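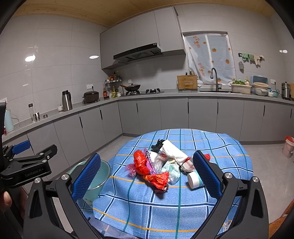 首页 随笔 厨房与家 读者来信 关于本站 上一篇 下一篇

桌上那堆东西,到底算不算垃圾

塑料袋这件事我想说很久了,一直没写。年底,2021年12月25日,外面在过节,我在家里理袋子。那就今天写吧,写得急,别挑。

先说立场:我反对"一律扔掉"。也反对"一律留着"。听着像和稀泥,不是的。我反对的是那个"一律"。

现在流行的收纳文章,路数都差不多。打开柜子,全倒出来,堆成一座小山,拍照,感叹自己怎么攒了这么多,然后一个大黑袋子装走。完了。柜子空了,心里舒坦。过三天去买菜,没袋子,又花钱买一个。这算哪门子整理?这叫搬家,把东西从家里搬到楼下。

我家的做法很土。圆桌铺上格子桌布,厨房里零零碎碎的全摊上来。红袋子、透明袋子、粉的绿的包装纸,揉成团的,打了死结的。抹布也混在里头。看着是乱,乱得很。可是你得先让它乱一次,在台面上乱,在光底下乱。塞在抽屉里那种乱才要命,看不见,手伸进去一抓一把,什么都带出来,就是没有你要的那个。

桌子是厨房里最被低估的家具。我见过不少新装修的房子,岛台、吊柜、拉篮,花了大价钱,偏偏没有一张可以随便摊东西的桌子。Kuhlmann那边出的一套抽屉分隔盒,我买过,2881一整套,格子分得极细。用了一个冬天,格子里装满了别的格子装不下的东西。后来拆了。不是说它不好,是我家的东西长得不像它想的那样。

再说打结。很多人看不起旧塑料袋,是因为旧塑料袋总是一团。你把它捋平,叠一叠,或者拿它去装别的东西,扎个口,它就不是一团了,它是一包。一包和一团,差别大得很。一团占地方,一包有去处。
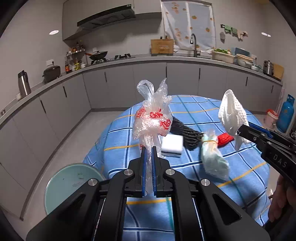 扎口也有讲究。我喜欢留两只"耳朵"的那种结,好提,好解。死结我是真的恨,每次都要拿剪刀,剪完袋子也废了。橡皮筋也行,捆布最合适。菜场捆葱的橡皮筋别扔,套在水龙头上、门把手上都行,用的时侯顺手一摘。

然后说海绵、百洁球、水果网兜这些。最难办的就是它们。袋子好歹能叠,海绵怎么叠?我的规矩是,洗碗的归洗碗的,擦灶的归擦灶的,退下来的那块再去擦地,擦完地才许走。有人说这样不卫生。那你就勤换,勤洗,晾干。抹布挂在墙上的钩子上,一块一个钩,不要叠着挂,叠着挂永远有一块是馊的。

网兜我承认,说不清。装过橘子装过蒜,红的那种,拿在手里觉得还能干点啥,放下又想不出能干啥。攒到最后还是扔了。这种东西我的建议是:只留一个。留一个是备用,留一把就是心病。

上个月Avivmont办了个线上的整理课,我交了96块去听。讲课的人反复讲一句,说"舍不得是因为匮乏感"。我听得有点火。我妈那辈人把袋子洗了晾在窗口,一个一个夹着,那不叫匮乏感,那叫过日子。东西来得不容易,用完也就不肯轻易放手。现在东西来得容易了,可它在垃圾堆里待的年头又没变短。凭什么省的人倒要去看心理?

当然,省也会省出毛病。我见过水槽底下拉开门,袋子像雪崩一样往外涌的。我自己家以前也是。那一柜子里有一半是破的,底下漏,漏了的袋子留着装什么呢。所以该扔的要扔,痛快扔。破的、沾了油洗不掉的、装过生肉的,走。包装纸,零食袋子,走。这些没什么好商量。

剩下的才轮到讲感情。干净的厚袋子,留。布,留。大的套在外头,小的塞进去,最后归成一包,放在灶台边固定的地方,谁做饭谁都拿得到。固定的地方很重要!今天放左边明天放右边,等于没收。我家为这个吵过,吵完定了:灰柜子第一扇门后面,不许挪。

有朋友劝我去Iline买那种挂墙的抽取盒,说袋子从底下一抽就出来。看了,好看。没买。我的旧纸巾盒也是一抽就出来。这个钱省下来买点好橘子不好吗。

说到底我想劝的是,别把收拾厨房搞成一场典礼。不用等年底,不用等心情好,不用腾出一整个下午。饭后,碗洗了,桌子还没擦,顺手把抽屉里的东西倒上来一格,捋一捋,该捆的捆,该扔的扔,再擦桌子。一格就够。明天再一格,忘了就后天。

也别跟照片比。网上那些厨房,台面上光光的,锅呢?酱油呢?人家不吃饭的吗。一个天天开火的厨房,灶台边就该有瓶瓶罐罐,青菜就该泡在盆里,砧板靠着墙。这些是正在用的东西,不用收。要收的只是那些没在用、又没想好去哪的。把这两样分清楚,活儿少一大半。

写到这里锅上的粥该关了。桌上还剩一个打了死结的红袋子,我再试试用牙签挑,挑不开就剪,剪了明天跟包装纸一块儿下楼。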